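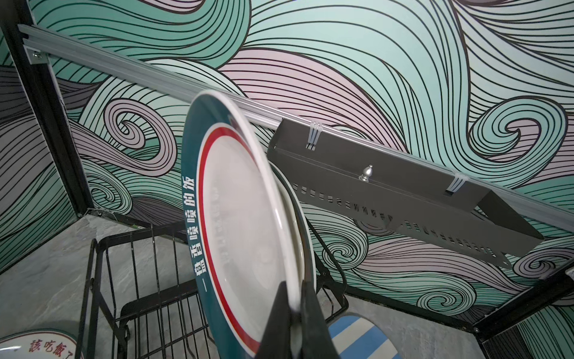
A comment left on the first test release read: the narration is clear enough on headphones, but in the car I lose the ends of sentences, and when I stop the player it takes me back to the start of the chapter. Both complaints were confirmed during the project and both are dealt with in this report.

Preparing a Spoken-Word Recording for Download: Levels, File Size and Chapter Marks
Project report, April 2018

1. Background

Ellatum is a short unabridged audiobook recorded as coursework the previous September. The text is a travel memoir in 20 chapters, read by a single narrator. The recording was made in the small studio at Mbeki Hall, which has a treated booth and a control room with a window between them. The raw takes were already edited for mistakes when this project began, but nothing had been done about loudness, compression, tagging or the way the book was divided into files.

The aim was to produce a version that could be downloaded in a reasonable time over a slow connection, would play correctly in common software, and would remain easy to follow in a noisy place. The quality of the reading itself was outside the scope.

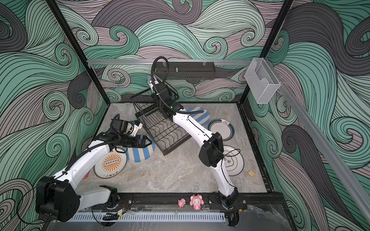 Department of Sound and Media Production

2. Source material

The takes were supplied as uncompressed mono files, one for each chapter. Two problems were found on first listening. The narrator drops in volume towards the end of long sentences, and the noise floor is higher in the last chapters than in the first. The second problem was traced to a preamplifier setting that had been changed between sessions. The session notes do not say when.

Mono was kept throughout. A stereo version of one chapter was made for comparison and offered no benefit with a single voice recorded on one microphone.

3. Loudness

A gentle compressor was applied to each chapter, followed by a limiter, and the chapters were then matched to a common average level. The first attempt matched peaks only. This left the quieter chapters sounding weak, as one loud consonant is enough to set the peak for a whole file.

The falling sentence endings were harder to treat. Heavier compression raised them but also raised breaths and page noise. The final version uses light compression with manual gain changes drawn in where the ending of a sentence would otherwise be lost. This was slow work and took up more of the project than any other task.

Noise reduction was used on the later chapters only. At strong settings it gave the voice a hollow sound between words, so it was set low and some hiss was left in. The hiss is steady and listeners did not mention it.

4. Encoding

The mastered chapters were encoded as MP3 with the Trokier encoder at three constant bit rates, referred to here as low, middle and high. Variable bit rate was also tried. It gave slightly smaller files for the same quality, but the Kuvora player showed the wrong running time for these and jumped to the wrong place when the position slider was moved. Constant bit rate was therefore used for release.

Nine listeners took part in a blind test. Each heard the same passage at the three settings, in mixed order, and was asked which version they would be content to hear for a whole book. Five accepted all three settings. The others rejected the low setting, with the letters s and f described as watery or smeared. None could reliably tell the middle setting from the high one.

The middle setting was chosen. It makes the complete book nearly 10 times smaller than the uncompressed source.

5. Chapter marks and tags

The first test release was a single file with chapter marks embedded. Kuvora read the marks correctly but stored the listening position only at the start of a chapter, which explains the second half of the comment quoted at the top. Other players ignored the marks completely and displayed one long track.

The release version is split into separate files. Track numbers are written with a leading zero so that players which sort by name keep the chapters in order. The following tags were filled in for every file: title, book title, author, narrator, track number, year, language. There is no agreed tag for the narrator in MP3 files. The composer field was used, as several existing audiobooks do the same - it displays oddly in music players but is at least searchable.
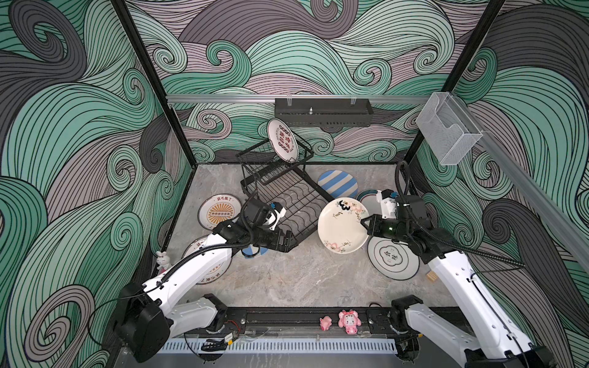 Photo: project archive

A short silence was added at the start and end of each file. Without it, players that crossfade between tracks clipped the opening word of the next chapter. The length of the silence was set by ear.

6. Remaining faults

The car test was repeated with the mastered files on one route only, at steady speed. Sentence endings could be followed with the windows closed. With a window open, some were still lost.

Splitting the book into files does not fully solve the position problem. Kuvora now returns to the start of the current file if it is closed without pausing first. The fault has been reported to the developers and no reply had been received when this report was written.

The cover picture is embedded in every file, which adds to the total size. Embedding it in the first file only was tested, but some players then showed a blank cover from the second chapter onwards. A smaller version of the cover is being prepared.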